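Leltdale Family Studies, Unit 4: Dividing the work of a household
Handout for the second session. Bring it back, as the tutorial uses the last page.

## 1. What counts as housework

Most surveys ask who cooks, who cleans and who mows. These are jobs you can watch someone do, which makes them easy to count and easy to boast about. The Grultell diary exercise (in your reader) asked 300 couples to write down everything they did for the home over 17 days, including things done while sitting still. The entries ran long. "Remembered the dentist" turned up more often than "vacuumed".

We use three terms in this unit:

- **Task work**: the job itself. Dishes, lunches, bins.
- **Planning work**: noticing the job exists, deciding when, checking it happened.
- **Kin work**: birthdays, phone calls to an aunt, knowing which cousin isn't speaking to which.

Students tend to be fine on the first, shaky on the second, and convinced that the third happens by itself.

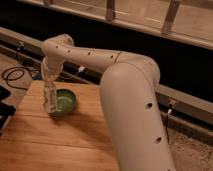
One reader of last year's handout objected that planning work is only worrying with a better title, and that plenty of people would gladly hand over the bins if they could be left alone to worry in their own way. It's a fair point and worth ten minutes of the tutorial. Some people do hold on to the planning by choice. The diaries can't tell us who chose it and who got stuck with it in the first month of living together and never got around to raising the matter.

## 2. How the split gets settled

Rarely by talking. Couples in the Grultell group described three usual routes:

1. Whoever minds the mess first cleans it up, for the next 20-odd years.
2. Whoever is home more does more, and keeps doing it after their hours change.
3. Whoever did it badly once is excused.

The third has a literature of its own. Read the Thevar chapter before you tell the class your father really can't fold a fitted sheet.

Paid help shifts the task work and leaves the planning where it was — someone still has to book the cleaner, and often tidy up beforehand.

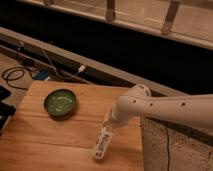 Children complicate all of this. In the Devthorpe interviews, parents who had called their arrangement "pretty even" before a first baby mostly dropped the word "even" afterward and kept "pretty". Older children can take on task work from quite young, but a chore chart is itself a planning job, and you might ask whose handwriting it's in.

## 3. For the tutorial

- Keep a diary for three days. Planning and kin work count. Thinking about starting the diary doesn't.
- Mark each entry T, P or K. Some will be two at once; say so.
- Write 400 words on one job in your household that has never been discussed. Please don't discuss it for the first time by showing them the essay.

The major paper (3000 words) is due in November. Topics go up next week.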